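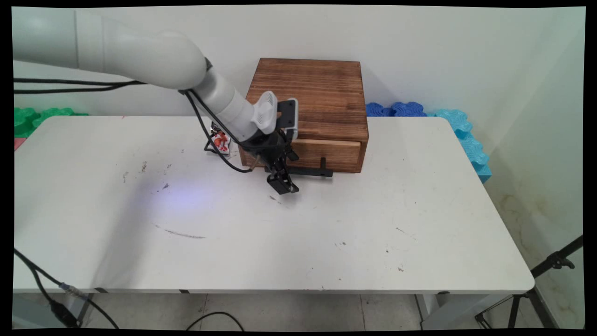

*The drawer station at Fudivden, with the gripper waiting beside the handle.*

I had been promised a morning of watching a robot open a drawer, and I want to say right away that I could have stayed all day.

Fudivden opens its workshop to visitors every November, and I finally got a place this year. The building is at the back of a yard behind the old Bustos paint store, and I walked past the door twice before I saw the paper arrow taped to it. Inside there was coffee, a coat rack, and a sign-in sheet with 12 names on it, mostly students, plus a retired machinist who asked the best questions of the morning. Then Thierry Tanguy came out to fetch us, talking before he was all the way through the door.

Thierry runs the collecting side of things. His group doesn't build arms and doesn't design grippers. They make examples: one person moves the arm through a job, the computer stores what the cameras saw and what the joints did, and then it all gets done again, slightly differently. Pile up enough of those and you can train a program to try the job by itself. The project is called Cureo, and it is all about small household things that open and close.

So, the drawer! It belongs to a dark wooden box with a flat lid, the grain so weathered it looks scorched, and the drawer front is a lighter wood with a black handle sticking out toward you. I'd expected something out of a catalog of lab parts. The box could have come off a shelf in my grandmother's hallway, and I liked the whole place more for it.

Fermín Vergara was driving. He works the arm with a smaller copy of it that he holds in his hands, and whatever the little one does, the big one does too. He showed us one full example before explaining anything, and that was the right way around. The fingers came down next to the handle, stopped, shifted over, closed. The drawer slid out. He let go, backed the arm away, and tapped a pedal with his foot to end the recording. Eighteen seconds or so, and I was grinning like a kid.

Then he did it again and it didn't work. The fingers closed a little too high and slid off the handle. I figured he'd throw that one away, but he kept going, lowered the wrist, and got it on the second grab. He saved the whole thing under a separate label. Those are some of his favorites, he told us, as a program that has only ever seen perfect pulls has no idea what to do after a bad one.

I asked how many they had of this one drawer. Thierry knew without looking: 1,565 saved so far, and 700 of them start with the drawer already open a little. That second number got the machinist going. Why so many? Thierry said the early batches all began with the drawer fully shut, and the trained program would reach for the place where a shut drawer's handle ought to be, and miss, even when the handle was plainly somewhere else. Now they change the starting position between runs. They turn the box a few degrees, slide it back, set it nearer the wall.

They also change what's around it. There was a little red and white packet on the table next to the box, and a thin black metal stand near that, and I noticed the foam puzzle tiles along the back in green and two blues. Fermín said he moves loose things around whenever he gets bored, and that his boredom has been good for the data. The tabletop itself is scuffed and specked all over, which I found cheering. It looks used.

There's a small camera on top of the gripper, and we got to see its picture on a monitor while Fermín drove. This was my favorite part. From where I stood the job looked easy: there's the handle, go get it. On the monitor it's a different world. The handle swings into view late, gets huge, and then the fingers are in the way. Each example stores that view along with the wider one from a second camera, and seeing them side by side I understood for the first time why you'd want both.

After the demo we could try it. I got three goes. My first was dreadful. I came in much too fast, got nervous, and stopped with the fingers in midair while everybody politely looked at the monitor. On the second I got hold of the handle and pulled at an angle, so the whole box came toward me. The third one counted! Fermín looked it over and said it was slow but fine, and he let me press the pedal myself. Whether it ends up in the training set I don't know. I hope so.

A good operator saves 38 examples in an hour, according to Thierry, and then has to take a break, because tired hands start doing the same motion over and over. He can see it in the recordings. The paths bunch up. They check for that every evening with a program called Dustum, which draws all the day's paths on top of each other in thin lines. He put one up for us, and it looked like a bundle of hair, neatly combed at the handle end and wild everywhere else. Wild is what they want there.

I had hoped to see a trained program run the drawer by itself, but the newest one was still training and they didn't want to show the old one. Fair enough. Thierry says next year's visitors should get to see it, along with a cabinet door.

If you go, wear shoes you can stand in for two hours, get there before ten for the coffee, and ask for a turn. The door is the green one, past the bike racks.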